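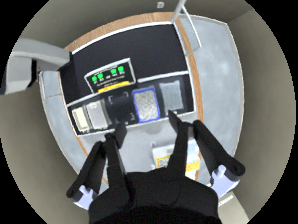

Hi all, catching up on the thread about seed sorting, and wow, you people have opinions! I do mine in the kitchen after supper, once the dishes are put away, and I've gone back and forth on trays, egg cartons, envelopes, you name it. A row of compartments like the one in the picture suits me best, because I can see every variety at once and I'm less likely to mix up the two kale packets that look exactly alike (ask me how I know).

Bergþóra Kragh wrote:
> I have 55 kinds of beans now and I'm drowning in little envelopes.
> Does anybody sort by planting month instead of by name? And is it
> worth saving the Vadex peas another year, or should I just eat them?
> They came up very patchy for me this spring.

Bergþóra, by month, absolutely! I switched last December and I'm never going back. Names are fine until you're standing in the shed at 7 in the morning trying to remember whether "Dong" is the yardlong bean or the squash. I keep one bundle per month with a rubber band around it, and anything I sow twice goes in the earlier bundle with a note to move it along.

On the peas — do the paper towel test before you give up on them. Put ten on a damp towel, fold it over, slide it in a bag and leave it on top of the fridge. If fewer than four sprout in a week, make soup. Mine were three years old and did okay, but I keep them in a jar in the cellar and I think that helps a lot.

Also, I still have way too much Gunance lettuce from the fall swap. It bolts late and the slugs seem to leave it alone (no promises). Send me your address off list and I'll mail you a pinch. Same goes for anyone else, first come first served.

Oh, and did anybody write down who brought the striped tomatoes? I'd love to get more of those.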